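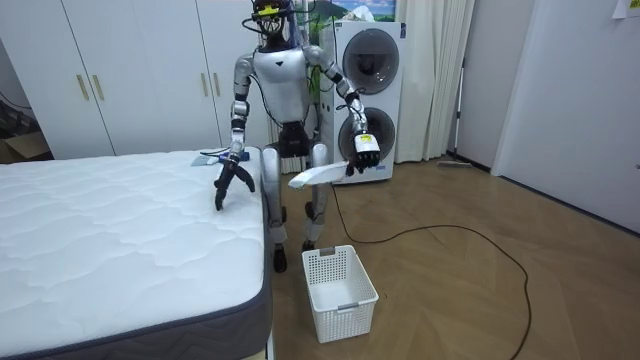
Laundry day and bed-changing day are the same day at my place, and they have been ever since I got tired of having half a clean bed. Sunday morning, everything comes off, and by the time I've had a second cup of coffee the first load is going. A few of you asked how I keep a white mattress looking decent, so I'm putting it all in one post (it got long, sorry!).

Start with the vacuum. I use the upholstery attachment, the short wide one, and go over the top of the mattress in slow overlapping strips. Quilted mattresses hold dust down in the stitching, so switch to the crevice tool and follow the lines. It's boring work. Put on a podcast. Then do the sides too, which I skipped for years and regret.

Next comes baking soda. Shake it through a kitchen sieve so you get a thin even layer, and leave it for at least 2 hours, longer if you can stand having the bed out of action. I've left it on all afternoon with the window open. Vacuum it up slowly, and empty the canister afterward because that fine powder clogs filters like crazy.

For stains, cold water first, always. My friend Haf once went at a nosebleed spot with hot water and set it for good - she flips that end to the foot of the bed now. I mix a little dish soap into a bowl of cold water, whip it up, and dab on only the suds with a white cloth. Dab, don't scrub! Then a clean damp cloth to lift the soap out, then a dry towel pressed down hard. You want the mattress itself to get as little water as possible. A fan pointed across the bed speeds up the drying, and please don't make the bed until it's dry all the way through.

Sweat marks that have gone yellow are harder. Peroxide, the ordinary drugstore kind, will lighten them, but test a corner first and keep it away from anything colored. Mine faded a lot and didn't vanish. I put a cover on and moved on with my life.

Now the sheets. Close the buttons or zipper on the duvet cover before it goes in, or every sock you own will end up in there. I don't wash sheets with towels anymore either, the towels are heavier and they beat the sheets up and shed lint all over them. Warm water is fine for regular weeks, and I use less detergent than the cap says. If your sheets feel stiff, try cutting the soap before you go buying softener.

The dryer balls everything up, we all know this. Stop it halfway, pull out the big knot, shake each piece and put it back in. Clean the lint screen every single load, and if you use dryer sheets, wash the screen in the sink now and then with soap and an old toothbrush. Mine had a film on it that made water sit on the mesh!

Pillows go in two at a time so the drum stays balanced, on gentle, with an extra rinse. They take forever to dry. Squeeze the middle before you decide they're done.

Oh, and rotate the mattress head to foot when you've got it stripped. I do it in March and again in the fall, and I write the month on a bit of masking tape stuck to the bed frame, otherwise I'd never remember. Next week I'll get to the comforter question, Elin, I haven't forgotten you.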